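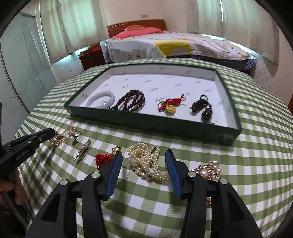 Counting the dust on Bielecka Street

I met Vega Escobar at the bus stop outside the bakery, which was her idea, and within a minute I understood why. Three trucks went by and I could taste them!

Vega has been measuring the air on this street since October. She has a little sensor strapped to a drainpipe, and she writes the numbers down by hand (in pencil, in a school notebook). "I started for my son," she told me. "He coughed all winter, and the doctor kept asking me what the air was like at home. I had no idea what to say."

Her worst hour came to 50 micrograms of fine dust, right when school lets out. "That's when everybody's sitting there with the engine running. I've knocked on windows. Some people are nice about it."

She now has 424 signatures asking the city to move the truck route over to Vodbridge Road - it's wider, and there are hardly any homes on it. I asked if the people out there might mind. She laughed, then thought about it for a while. "They might. I'd want to measure there first."

The city has promised her a meeting, with no date yet. She's still taking readings every morning before work.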